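Chores gallery: bins and bottles
Posted Apr 6, 2025

Quick one, more to follow in May. Everyone asks if machines can do the housework yet. Short answer, some of it, slowly. Long answer is mostly bins. Small jobs, the sort you do half asleep, and the sort Grendel and Stomo both leave out of their glossy clips.

Gripper down by the tab at the foot of the white one. Jaws wide open, pale wood table. Low, flat things like this are a pain for two stiff fingers.
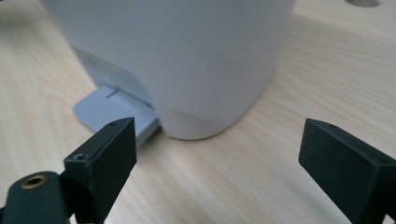
Lockyer wrote in to say a pedal or a lid is the easy bit, it's the bag that will beat them for years, and any shop with 20 bins to empty by closing will stick with people.

Fair. Bags slump, bags stick to themselves. Fornstead reckon 1,000 goes at one chore is a decent start and I beleive them, though a toddler needs far fewer.

Lid up, liner folded over the rim, a hand on each gripper. Red-capped bottle stood next to the bin. People still doing the clever part then.

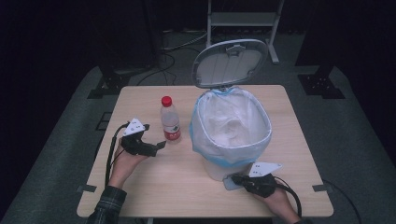
Still to come

Folding towels. Shelf stacking, tins first. Wiping down a counter if I get round to it. Send yours in, 2 pics max please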